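The Packing Hands

I'd been at Gramik eight years when Skurer bought us out, and the first thing they did was take away my chair. You stand for the new job. You stand at a white board with a gripper in each hand and pick up phone cases the way you'd like a machine to pick them up, and then you do it again.
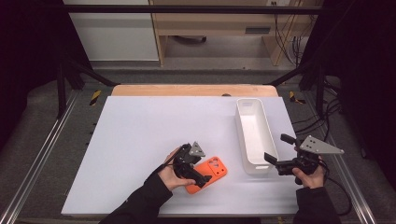 Fiction | Short Reads

Orange was my favorite, if you can have a favorite. My partner on the shift was Jawad Hayat, who used to pack 2000 cases a day with his bare fingers and was so fast it made visitors laugh. With the grippers he was slow like the rest of us, and oh, he hated it!

"They want me clumsy," he said.

"They want you careful," I said. (I was sounding more like a supervisor every week.)

By November the line in Flornivden was running on what we'd taught it. I went up to look. And there, I swear, was Jawad's little pause – he always stopped for a breath before he closed on a thing, like a man about to pick up a kitten. The arm did it too. Case, pause, close. All the way down the row.

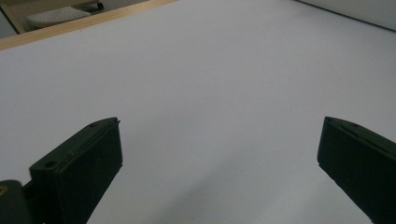

Open gripper fingers over the white board.

I called him that night and told him.

"Does it get paid for the pause?" he asked.

"No."

"Then tell it to hurry up," he said, and I could hear him putting the kettle on, and then he wanted to know if they'd given me back my chair.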